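Ticket 143
Status: Closed
Opened: July 2019
Queue: Demo support, Gistville site
Subject: Arm at play kitchen station stops partway through open day demo

Reported problem

The arm at the play kitchen station stopped three times during the rehearsal for the Sundside open day. Each time it halted on the way to the countertop and held its position. The Hostine control program stayed open and showed "joint timeout, ID 3". Restarting the program cleared the message, but the stop came back within 9 minutes.

Visitors are due in groups of 6 and each group gets one short run. A restart takes too long to fit between groups.

What was tried first

Restarted the control program. Stop came back.

Restarted the computer. Stop came back.

Swapped the USB cable for the spare from the Chege kit. Stop came back.

Lowered the speed setting from 80 to 57. The arm ran longer before stopping, but it did stop. This pointed to power or wiring at the joints and away from the script.

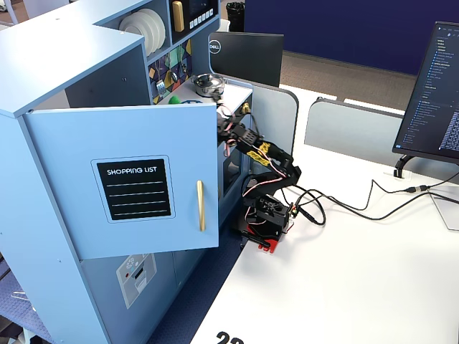

Can the demo run while the timeout is still showing up?

It can run at the lower speed with a staff member at the keyboard, but keep it to short moves and don't let visitors stand within reach of the arm. If the message appears, stop the script, support the arm by hand, and only then cut power. The joints go slack when power is removed.

Work done

1. Stopped the script and supported the arm. Cut power at the supply.

2. Checked the servo leads from the base up. The lead into joint 3 was seated on one side only. Pushed it in until it clicked.

3. Checked the slack in that lead with the arm fully stretched. It was pulling tight at the far end of the reach. Rerouted it to leave a loose loop at the joint.

4. Checked the mount for play and tightened it a quarter turn.

5. Powered up, ran the joint scan, and got a reply from every ID.

6. Ran the visitor script at 57, then at 80. No timeout at either speed.

Note on calibration: after step 4 the arm was landing a little short of the pot. The home position was saved again and the script was not edited. If anyone moves the kitchen or the arm before the open day, home has to be saved again.

Update, end of open day

All groups got their run. One stop was logged in the afternoon, with a different message ("target out of range"). A visitor had leaned on the kitchen and shifted it. It was pushed back against the desk, home was saved again, and the next group started 6 minutes late.

Follow-up

Put tape marks on the floor for the kitchen before the November visit. Order two spare servo leads for the Chege kit. Add the lead check at joint 3 to the setup sheet, ahead of the joint scan.

Closing this ticket. If the joint timeout comes back, reopen it and attach the log from the Hostine folder.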